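## 4. What visitors took from the open day

The claims made for public robot demonstrations are generous. Hosts write that they build trust, correct false ideas and help people judge what a machine can and cannot do. We found little in our own material to support the second and third of these, and only weak support for the first. This section sets out what we saw at the Skelidham open day and why we read it with more caution than the hosts did.

### 4.1 Setting and material

The open day was held on Mar 9, 2019, in the upstairs office at Skelidham where the Drarus project does its day-to-day work. Visitors had booked through the Tagle outreach scheme, which recorded 1,787 requests for places over the whole season and filled 972 of them. We have no information on the people who asked and were not given a place, and the scheme did not keep their reasons for asking. Anyone who wants to speak of 'public interest' on the strength of these numbers should bear that in mind.

Fadi Smadi led the session and had written the script. We were given the script beforehand, sat in for the full visit, and spoke afterwards to 15 visitors. The talks were short and took place near the coat stand while people were getting ready to leave, so the answers are brief and, we suspect, rather polite. Notes were taken by hand. We did not record sound.

The script has three parts. The host first explains that the project collects examples of people picking things up and putting them down with hand-held grippers, so that a robot arm may later be trained on those examples. The host then shows a grasp. Last, a visitor is invited to try, with a second person on the other tool. The robot arm that the whole effort is meant to serve, known within the project as Clolano, was kept at another site and took no part in the day.

### 4.2 The grasping task

The object used most was a model strawberry. The script calls it 'a soft fruit handling task', a phrase that was repeated in the invitation and in the talk. We think the phrase claims too much. A model fruit does not bruise, does not leak and does not need to be thrown away after a bad grip. It can be squeezed by visitor after visitor and look the same at four o'clock as it did at ten. All of this makes it a sensible thing to hand to the public. None of it tells us how the tool would cope with a punnet from a shop.

Figure 3 shows the tools in use at the table, with the strawberry held at the tips of the jaws.
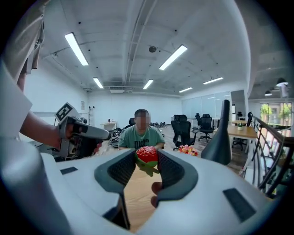

**Figure 3.** Grasping task with two hand-held grippers, seen from one of the tools. A square marker is mounted on the second gripper, left.

Two points about the arrangement matter for what follows. The first is that every movement was made by a person. The jaws of this tool have mesh pads on their inner faces and look a good deal like what people expect the end of a robot to look like, and the talk moved freely between 'the gripper', 'the robot' and 'the system'. When a grasp went well, credit was given to all three. When one went badly, it was put down to the visitor being new to it. We do not suggest that anyone meant to mislead. The words had simply grown loose with use, and the audience had no way to tighten them.

The second is the marker. The host told visitors that it lets a computer work out where the tool is in space, and then moved on. In the talks afterwards this was the part people remembered least well. Several took it to be a label for stock-keeping. One visitor was sure that it worked like the code on a boarding pass and wanted to know what it said. Yet the marker is closer to the heart of the method than the strawberry is, and a minute spent on it would have told the room more than a third or fourth grasp did.

### 4.3 What people said

Of the 15 visitors we spoke to, 9 said that they had 'seen the robot pick up the fruit', or used words so close to this that we counted them together. There was no robot in the room that could have done so. We asked each of them what had moved the gripper. Most then said, without much trouble, that a person had. The two statements seemed to sit side by side quite comfortably, and we are not certain that our question corrected anything.

It would be easy to make too much of this. People speak loosely when they are putting on a coat, and 'robot' may have been no more than a handy word for the thing on the table. Some visitors plainly understood the set-up well. A retired fitter asked how the force of the grip was recorded, if at all, and was told that this would be covered in a later version of the tool. He asked again at the end and got much the same reply. His was the best question of the day, and it does not appear in the hosts' own report.

That report, which was shared with us the following October, describes the visit as 'a clear success in public understanding'. The evidence offered is a feedback card with a row of faces to circle. The card asks whether the visitor enjoyed the day, whether the staff were friendly and whether the visitor would come again. We have no quarrel with the answers, which were warm – the staff *were* friendly. But none of the questions touches on understanding, and a visitor could circle the happiest face in every row while believing that the strawberry had been picked up by a machine working alone.

### 4.4 Limits of our own account

Our material is thin as well. We attended one session at one site, and the talks were not long enough to test what people knew before they came in. A visitor who left with a muddled idea may have arrived with a worse one. We also stood close to the table with notebooks, and at least two people took us for staff, which may have made them kinder about the day than they would otherwise have been.

There is also the matter of the script. Smadi changed it after reading an early draft of this section, and the present version uses 'hand-held tool' where the old one had 'robot'. We have not seen it used with an audience. Whether a change of words is enough, when the object in the jaws is still introduced as soft fruit, is a question we return to in Section 6.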